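Sesame Allergy: Frequently Asked Questions

What is a sesame allergy?
A sesame allergy is an immune reaction to proteins found in sesame seeds. It can begin in childhood or in adult life, and many people do not outgrow it.

What are the symptoms?
Symptoms range from hives, itching and vomiting to swelling of the throat, trouble breathing and a drop in blood pressure. A severe reaction is anaphylaxis. Use epinephrine at once and call emergency services.

Which foods contain sesame?
Tahini, halvah and most hummus contain it. Sesame is also common in bagels, burger buns, crackers, granola bars, dressings and spice blends such as za'atar. Other names on labels include benne, gingelly and sesamol.

Does sesame have to be listed on US labels?
Yes. Sesame is a major food allergen under federal law, and packaged foods regulated by the FDA must declare it. Statements such as "may contain sesame" are voluntary, and a label without one does not prove that there was no cross-contact.

Is refined sesame oil safe?
Do not assume so. Sesame oil is often sold unrefined and can carry enough protein to cause a reaction. Avoid all sesame oil unless your allergist tells you otherwise.

How is the allergy diagnosed?
By medical history, skin prick test and blood test. A positive test alone does not confirm an allergy — some people with positive results eat sesame without symptoms. A supervised oral food challenge may be needed.

Do I need to avoid other seeds or nuts?
Only if you have been told to. Some people with sesame allergy also react to peanuts or tree nuts. Ask before removing foods from a child's diet.

Can sesame be in products other than food?
Yes. Check cosmetics, soaps, ointments and some medicines. On cosmetics, look for Sesamum indicum.

How many auto-injectors should I carry?
Carry two at all times. Check the expiration dates every 3 months and replace any device that is out of date or has discolored liquid.

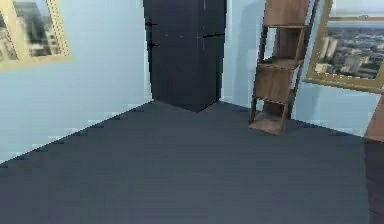 Jalulari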